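Kerkedside > Workshop > Table Care

Keeping a white tabletop white

I wipe mine down every evening with warm water and one drop of dish soap - no more, or it streaks. Coffee rings get a baking soda paste for 2 minutes, then a soft cloth. 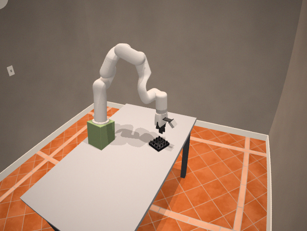
Scuffs and pen marks

Try a plain pencil eraser first! My friend Yaneth swears by toothpaste, but I found it dulled the shine on my old desk, so go easy.

Related tips
Getting glue off a workbench
Which sandpaper? 300 or 500 grit
Quieting a squeaky drawer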